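Updated 19 December 2018

These are the steps I use for cleaning second-hand china before it goes into the cupboard. They suit glazed pieces with no cracks. Anything with gilding, or with a repair you can feel under your fingernail, should only be wiped with a damp cloth.

## What you need

- a plastic washing-up bowl
- 800 ml of warm water
- bicarbonate of soda
- a soft toothbrush
- two old tea towels

## 1. Check the piece

Hold it near a window and turn it slowly. Look for fine lines in the glaze, then tap the rim gently with a knuckle. A dull sound often means a hidden crack. Check the foot as well — dirt collects in the unglazed ring, and a rough edge there will scratch a shelf.

Patterns on the outside need a closer look. If the colour feels raised, it was probably put on over the glaze and will wear off if you scrub.

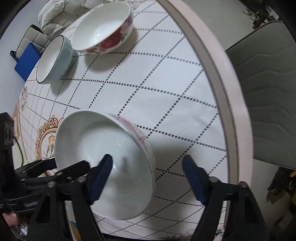 ## 2. Wash

Fold one tea towel into the bottom of the washing-up bowl and pour in the water with a small squirt of washing-up liquid. Wash one piece at a time. Leave the taps alone while your hands are full; most of my chips came from the spout.

## 3. Lift tea stains

Mix a spoonful of bicarbonate with a few drops of water. Spread it on the stain, leave it for 7 minutes and rub lightly with the toothbrush. Rinse. Old stains may need a second go. Don't use bleach, as it can get under worn glaze.

## 4. Dry and store

Stand each piece on the second towel overnight. Stack plates with kitchen paper between them, and keep dishes with handles on their own shelf, handles pointing the same way.
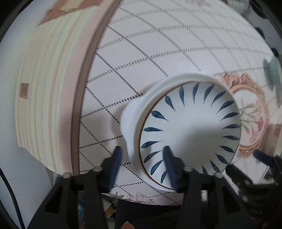
*White dish with a ring of dark blue leaf shapes and a lobed handle.*

Cups should stand upright, never hung by the handle if it has been glued.

Sølve Lindholm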